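Home | Issues | Authors | Search

4.2 Comparing finger sets on soft goods

The second trial took the hand-held grippers out of the laboratory and into a bedroom. Both hands carried the same model of tool with yellow fingers, and the task was to fold dark clothing on a bed. We compared two finger sets, the Brorik and the softer Hutura, over 62 folds each. The operator was told to work at her own pace.

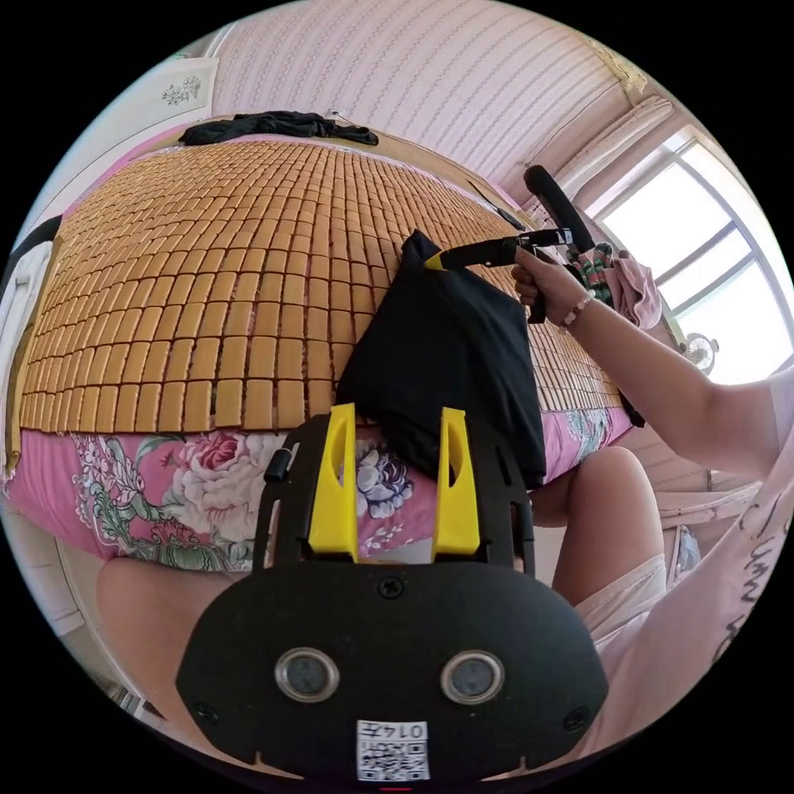 Figure 3a. Second gripper at the top corner of the folded black fabric. Yellow fingers of the first gripper in the foreground.

The bamboo mat proved a harder surface than the laboratory table. Its tiles leave narrow gaps, and a finger tip that comes in too steeply can catch in one. With the Brorik set this happened in seven folds, with the Hutura set in six. We do not regard the difference as meaningful. A lower approach angle helped with both — the operator found it herself after the first few garments. 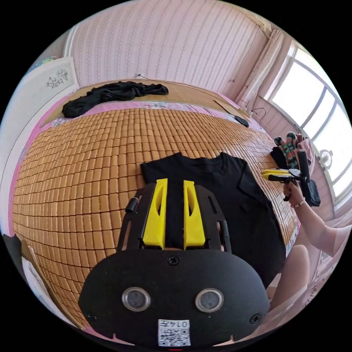
Figure 3b. Black T-shirt laid flat on the mat, seen past the paired lenses and fingers of one gripper. The other is held at the right.

Tracking was a separate concern. The mat is a regular grid, and we expected the position estimate to slip by a row when little else was in view. The wide lens reduced this risk by keeping the wall and window in sight for much of the task. The Zacharias controller kept a usable track in 86 of the recordings. The remainder were lost mostly when a tool was held close to the mat. 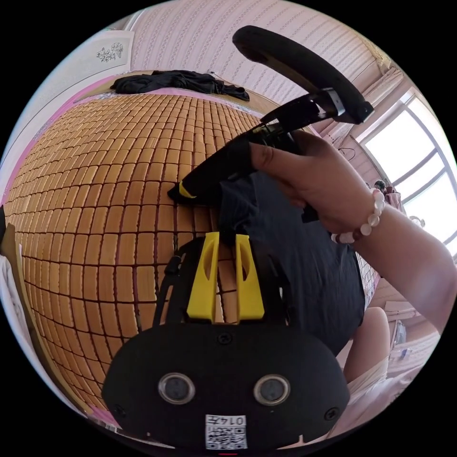
Figure 3c. Yellow tip of the second gripper against the mat, with the window and patterned wall in the same view.

Strong daylight from one side did not stop the tracker, but it did slow the exposure control when a tool was turned towards the window. We left the setting on automatic throughout. Trials with the Mutel mount, which shifts the lenses further back, are given in Section 4.3.

Correspondence: Fotini Nikolaidis | All rights reserved | Back to top
Shares 7 | Comments 6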